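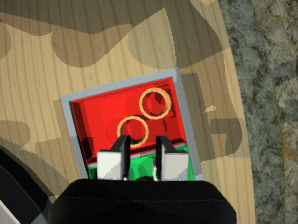
Afroza Munshi remembers her first week with a remote-controlled arm as a string of near misses: she could close the fingers on anything, she says, but she could never tell how far away it was.

Chapter 8
Showing the Robot How

Welcome to the part of the book where you get to drive! Up to now every motion has come from code you wrote line by line. In this chapter you will teach a task by doing it, either by taking the arm by the wrist and guiding it, or by steering it from a controller while you watch through its camera. The recorded motions are called demonstrations, and a program can learn from them.

Our practice task is small on purpose. There is a tray with a red compartment and a green one, there are two thin rings in the red, and the job is to move the rings across to the green. All of it happens in simulation, so you can drop a ring 17 times before lunch and break nothing (most of us did worse).

Rings are wonderful teachers. You can pinch one from the outside, or put one finger through the hole and close on the band, and the two grips call for different approaches. Pick one and stick with it for a whole session. A learner program that sees both, mixed without a pattern, may aim for something in between and grab air.

Hand guiding feels natural right away, and you sense the weight and stiffness of the arm as you go. Remote control takes longer to get used to, but your own hands stay out of the camera's view, and it works in simulation, where there is no wrist to hold. We use remote control through Section 8.4 and come back to hand guiding in the lab.

Before you start, open the Clirkia workspace and load the tray task. Record one slow demonstration, play it back, and write down every place where you paused. Those pauses are in the data too, and we will look at yours first in Section 8.1.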